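Visit to the Skonder demonstration room, 30th April

Four of us from the maintenance side went over on the afternoon train to see how Skonder collects examples for its household handling model. The model is called Nanik. Our host was Dymphna Keane, who runs the recording schedule and had set aside two hours.

The task on the day was fridge work: the robot reaches into the upper compartment, and items go between there and a basket on the desk. An operator guides the robot through each attempt, and joint positions, hand positions and video are stored together as one episode. Power and data go by cable.
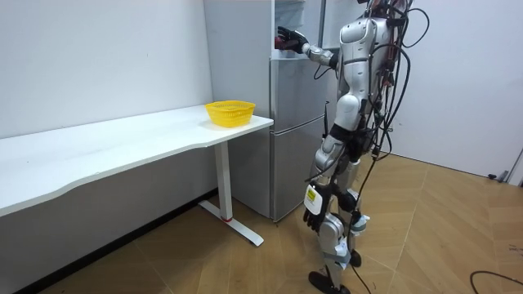 Reaching for the upper compartment, basket empty on the desk.

Keane gave us the totals for this task. The set held 2608 episodes when we arrived, of which 1622 had passed review. Most of the rest were rejected for timing faults between the video and the joint log, a problem traced to the old Heffernan clock unit and cured when it was replaced. Rejected episodes are kept but marked, and a few are later used to train the part of the system that spots a failed grasp.

An episode may last up to 92 seconds. Anything longer is stopped and logged as incomplete. Starting positions are changed after every five episodes – the basket is shifted along the desk, the items are swapped – so that the model does not learn one fixed path. We asked whether the fridge itself is ever moved. It is turned a few degrees between sessions, and the angle is written on the session sheet. 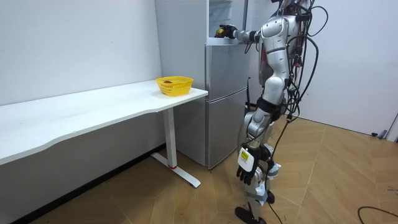
How is an episode judged good enough to keep?
Two reviewers watch it separately and must agree that the item was gripped, moved and released without outside help; if they differ, Keane decides.

Labelling is done in Trindureo, an in-house tool. It splits an episode into reach, grip, carry and release, and the reviewer corrects the boundaries by hand. The grip boundary takes most of the time. We tried it on old recordings and disagreed with each other by several video frames.

The next visit is planned for July, when drawers should be added to the task list. Bring indoor shoes.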